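# Chapter 6: Who Moves the Bowl?

I started writing this chapter on a Wednesday, in the break room at Femdale, with a vending machine humming in my left ear. Femdale makes chilled and baked foods (soups, rolls, the little side dishes you get on a tray) and it had 141 people on the floor the first time I visited. I went to look at machines. I ended up spending most of my time with the people standing next to them, and I think you'll see why as we go!

So let's begin small. Most of us picture automation as a giant welding line with sparks flying. A lot of it is much closer to kitchen work: a table, a bowl, something to pick up, and an arm that has to get one to the other without making a mess.
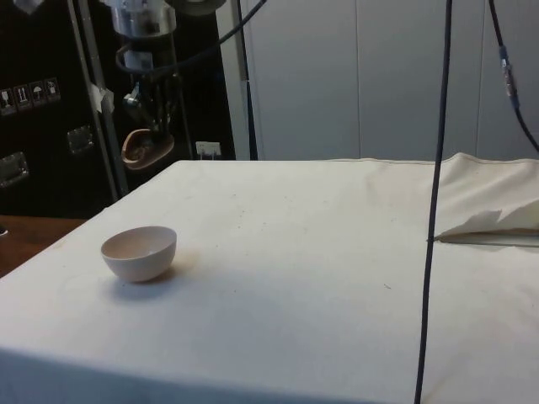
## 6.1 A job is a pile of tasks

Think about the last job you had. Mine, at 18, was packing orders for a garden store, and if you'd asked me what I did I'd have said "I put stuff in boxes." But I also spotted cracked pots, calmed down drivers, and knew which shelf wobbled. When a firm brings in an arm, it's buying help with one or two tasks out of the pile. The rest still belongs to someone, and often the someone changes.

At Femdale the task was placing. Pick an item, carry it over, set it down, do it again for a whole shift. Easy to describe, and hard on the wrists after 10 years of it. 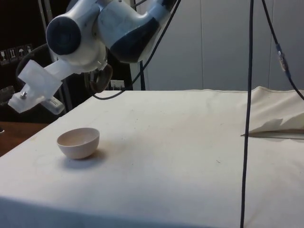
Lorna Drummond told me the placing was never the part that wore her out. What tired her was watching for the odd one, the roll that was a bit too flat or the bowl with a chip in it, and she still does that all day, only now she does it for two stations.

I've thought about her answer a lot. The plan on paper had her work getting lighter, and her arms would agree with the plan. Her attention wouldn't. When you read a case in this book, try asking both questions: what did the body stop doing, and what did the head start doing? 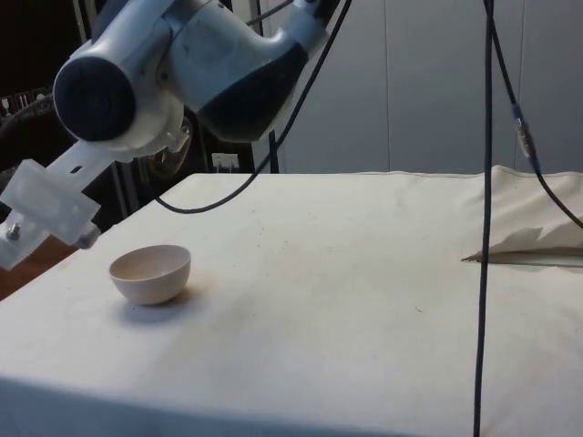 *Figure 6.1. Robot arm and bowl at a cloth-covered table.*

## 6.2 New work shows up

The second thing I noticed was how much new work there was. Cables need checking. Grippers need swapping. Somebody has to decide what counts as a good pick and what counts as a lucky one, and at Femdale that fell to whoever was closest, with no change in title or pay for over a year. Paterson, a smaller firm we'll meet in section 6.4, wrote those duties into the job from the start, and the mood there was very different. 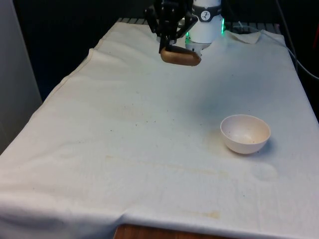
*Figure 6.2. A gripper holding a rounded brown object, with a white bowl nearby.*

Before you read on, take a job you know well and list its tasks, the dull ones too. Mark the ones you'd happily hand over. Keep the list, as we'll need it again when we get to Zedberg and the argument over break times.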